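Stacking night is back!

Our February table games evening is going to be a good one, and I can't wait to see what you all build. Last time the tallest tower came down with a crash you could hear from the coat rack, and Guðlaug Hjaltadóttir was laughing so hard she had to sit down. She has already promised a rematch.

Bring whatever you like to balance. Blocks, cups, dominoes, those wobbly Baltwood animals that never stand where you want them — it all counts. I've been playing with orange X pieces on a gray tray at home, and I'm completely hooked. They look so simple! Then you try to add another one on top, your hand shakes a little, and you're starting over.

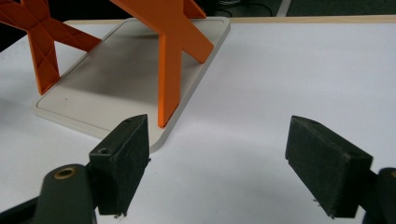 A tray is a great way to play, by the way. It gives you a clear place to build, and the raised rim keeps small parts from rolling under the radiator (I lost a good marble that way). If you have one at home, please bring it along, as we only have 2 in the game cupboard.

Ea Hafstein will run the beginners' table again, with easy builds for younger kids and anyone who just wants to chat and stack. The other tables are open play, so sit wherever there's a chair. We have room for 25 players, and there will be soup and rye bread at the break.

Doors open at 6:30 in the evening. Put your name on the sheet by the front desk — and start practicing!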